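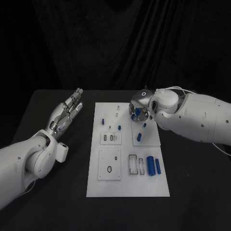

Endang Ngui meinte nach unserem letzten Treffen, wir sollen endlich aufhören, jede Woche etwas Neues zu probieren, und lieber eine einzige Aufgabe so lange üben, bis sie langweilig wird. Zuerst war ich ein bisschen beleidigt. Ich bin in unserer Gruppe für die Planung zuständig und hatte eine schöne Liste mit 15 verschiedenen Aufgaben geschrieben. Jetzt, ein paar Wochen später, muss ich sagen, dass dieser Rat gut war.

30. August 2025

Unsere studentische Gruppe heißt Iseck. Der Name hat keine Bedeutung, er war einfach noch frei, als wir uns im Juni für den Wettbewerb angemeldet haben. Die Aufgabe für alle Teams heißt »Zestar«: Zwei Arme mit Händen sollen kleine Teile auf einem Brett greifen, bewegen und an die richtige Stelle bringen. Es gibt blaue Zylinder in verschiedenen Größen, kleine Stifte aus Metall und Platten mit Öffnungen. Auch zwei Rahmen wie für Batterien gehören dazu, ein breiter und ein schmaler. Für einen Menschen ist das eine Sache von wenigen Minuten. Für uns ist es ein ganzer Sommer.

Wir haben uns also für die Zylinder entschieden und alles andere zur Seite gestellt. Das Schwierige ist für mich immer noch das Greifen. Ein Zylinder, der steht, ist freundlich. Ein Zylinder, der liegt, rollt beim ersten falschen Kontakt weg, und dann stimmt die Position nicht mehr, die das Programm im Kopf hat (man sagt das vielleicht nicht so, aber ich finde keinen besseren Ausdruck). Die Finger müssen von oben kommen und sich langsam schließen. Wenn der Daumen zu früh drückt, dreht sich das Teil und man fängt von vorne an.

Wir haben 200 Versuche mit nur einem Zylinder gemacht. Ich habe jeden Versuch in unsere Tabelle eingetragen, mit einer kurzen Bemerkung dazu. Am Anfang stehen dort Sätze wie »Daumen zu tief« oder »Zylinder schräg, abgebrochen«. Später steht oft nur noch »gut«. Es ist wirklich langweilig geworden, genau wie Endang es wollte.

Für die Auswertung benutzen wir Stastico, ein kleines Programm, das ein früherer Jahrgang geschrieben hat. Leider gibt es fast keine Dokumentation. Ich habe einen ganzen Nachmittag gebraucht, um zu verstehen, warum die Datei bei mir immer nach Zeile 1584 aufgehört hat. Der Grund war ein Komma. In der deutschen Einstellung schreibt man Dezimalzahlen mit Komma, und bis zu dieser Zeile waren alle Werte zufällig ganze Zahlen. Ich lebe jetzt lange genug hier und hätte an das Komma denken können.

Mit der Zusammenarbeit von links und rechts haben wir noch wenig Erfahrung. Im Moment arbeitet meistens eine Hand, und die andere wartet offen neben dem Brett. Das ist erlaubt, aber es kostet Zeit. Die Idee ist, dass die linke Hand später eine Platte hält, während die rechte etwas darauf legt. Wir haben darüber lange diskutiert. Ich war dafür, zuerst die linke Hand mit den gleichen Versuchen zu üben, auch wenn es wieder viele Abende kostet. Die anderen wollten lieber gleich beide zusammen probieren – und sie waren in der Mehrheit.

Bei der Vorrunde hat uns das Team Tạ sehr beeindruckt. Sie haben fast nichts gesprochen, ihre Hände bewegten sich ganz langsam, und am Ende hatten sie trotzdem mehr Punkte als alle, die es eilig hatten. Danach habe ich gefragt, wie sie die Geschwindigkeit einstellen. Sie haben es mir sehr freundlich erklärt, und ich habe 3 Seiten Notizen gemacht, von denen ich die Hälfte nicht mehr lesen kann.

Bis zum nächsten Treffen möchte ich noch die Tabelle aufräumen und die Bemerkungen einheitlich schreiben. Die Stifte nehmen wir erst wieder dazu, wenn das Greifen aus der schrägen Lage sicher klappt. Falls jemand von den früheren Gruppen hier mitliest und noch eine Anleitung für Stastico hat, bitte schreibt mir in die Kommentare, auch wenn sie nicht vollständig ist.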